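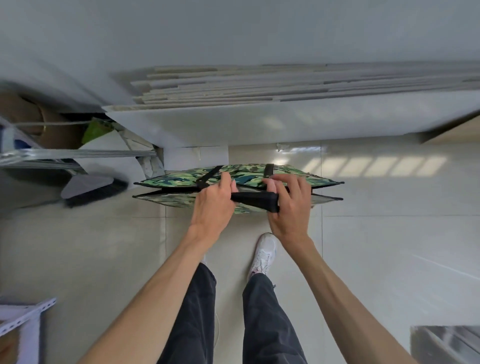
Re: [erov-hikers] Washing and storing down sleeping bags

From: Romain Joly
To: erov-hikers
Subject: Re: [erov-hikers] Washing and storing down sleeping bags

On Thursday Maxence Arnaud wrote:

> I have two down bags that have not been washed since I bought them.
> One is a Trondus and one is older, with the label gone. Both have
> lost loft, mostly around the foot and the hood. The older one smells
> a little of the hut at Coetzee, which I can live with, but my tent
> partner can't.
>
> Questions for the list:
>
> Can I do this at home or should I send them out? The cleaner in
> town wants 36 each and says it takes 21 days.
>
> Is it true that you should never put down in a dryer?
>
> And where do people keep their bags between trips? Mine have been
> in their stuff sacks on top of the wardrobe all winter.
>
> Maxence

Maxence,

You can do it at home. I have washed mine three summers running and they are fine. Taking the questions in order.

Washing. Use a front loader with a big drum. The kind with a post in the middle can twist the bag and tear the baffles. My machine at home is too small for a winter bag, so I go to the laundromat behind the station and use the largest one they have. Go early in the morning, before the families with comforters get there.

Close the zippers and the Velcro, and turn the bag inside out if the shell is waterproof. Use a soap made for down. Regular detergent takes the oil out of the feathers and they go flat sooner. Do not use fabric softener. Run a gentle cycle at whatever temperature is on the label. For the one with no label I would stay on cold. Then rinse again, and once more if you still see suds when you press on the bag.

Before any of this, look for split seams and small holes. A patch is easy to put on a clean dry spot and it is much harder to deal with a drum full of feathers. I found that out with a jacket.

If only the hood and collar are dirty, you can leave the rest alone. Pull the down back from that part with your fingers, hold it there, and clean the shell with a soft toothbrush and a little soap. It takes ten minutes and you can use the bag that same night if it is warm out.

Drying. The dryer is the right place for down. What ruins it is high heat, and leaving it damp. Lift the bag out of the washer with both arms under it, as a wet bag held up by one end can rip inside. Put it in a large dryer on low with a couple of clean tennis balls. Expect it to take all afternoon. Mine took roughly 2 hours for the summer bag, and the winter one was a good deal longer. Stop it now and then and break up the clumps by hand. When you think it is done, hold it up to a window. If you see dark lumps, it goes back in.

After that I leave it open over a chair overnight before it goes away.

Storage. Take them out of the stuff sacks today, even if you do nothing else. Down that stays squeezed for months does not come back all the way. I hang mine from a wide hanger in the hall closet. If you don't have the space, a big cotton sack works, or an old pillowcase for a light bag. No plastic bags and no basement.

On sending them out: the price you were given is normal, but ask whether they wash or dry clean. The solvent is hard on down, and some shops will call it "washing" until you ask them directly. The wait seems long to me. With the July trip coming up I would not want to be without a bag for three weeks.

As for how flat yours are, washing will bring back a good part of the loft if the problem is dirt and sweat. If the feathers themselves have broken down it won't help much. One way to tell is to lay the bag out, shake it, and leave it an hour. If some baffles have almost nothing in them, either the down has moved or it has leaked out. Moved down can be worked back by hand. For leaks you need more fill, and the person who used to do that for us has stopped.

One more item while I am writing. The stove for the July trip is still with me, along with the Grillulero grate and both lids. I can bring them to the meeting, or someone with a car can pick them up any evening after 6. Please write to me off list about that.

Romain

_______________________________________________
erov-hikers mailing list
Replies go to the whole list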